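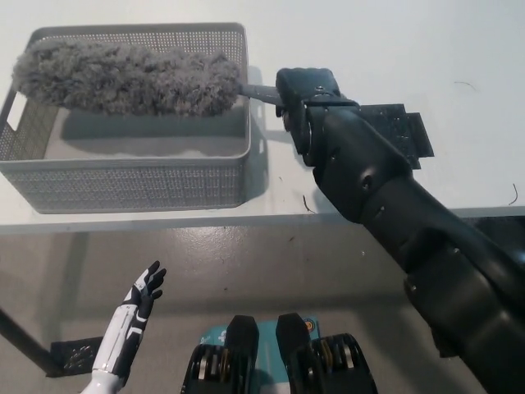 Photo: Nizar Rawashdeh

24 August 2023

Day three of gripper week, and I have now spent more time with a microfiber duster than at any point in my adult life. My mother would be thrilled.

Started at nine with the Bulitz jaw. It's a box with opinions. It closes square, it closes hard, and on the duster handle that suits me fine, a slim handle being more or less what it was born for. Out of 19 tries at picking the duster up off the basket it held on for all but 5. Three of those were mine (I had the approach height wrong and was too proud to check). Graciela wrote down all five as gripper faults, so I owe her a coffee or the Bulitz people an apology.

The Phan was less fun. Softer grip, nicer manners, and it lets the handle rotate, so the fluffy end sags and drags along the basket wall like a tired dog on a leash. I tried more force. Then I tried the new controller settings from Nusbridge, which made it sag at a different speed. Nizar came by with his camera right then, watched for a bit, and asked if it was supposed to do that. I said we were characterizing it. He got his picture later on, with a grip I wasn't ashamed of.

Swapped the wrist plate back after lunch. Four screws, one of which I dropped, and I spent a good while on my knees looking for it. The floor could use a sweep. So could the white table, which collects hair from somewhere, and I'm not pointing fingers but mine is short.

Camera notes, before I forget: the head view is good for the handle and poor for the fluff. Gray duster, gray basket, gray floor. The Goseo software put the edge of one inside the other twice and was very confident about it. Graciela wants to try a red basket. I want to try a red duster. We discussed this for longer than we discussed the budget in March.

The log stands at 3,953 grasps since we started, 243 of them this week, and my wrist hurts from the teach pendant, a complaint the arm does not share.

Tomorrow the Phan again with rubber pads on, and I have to remember to charge the headset. Also buy coffee.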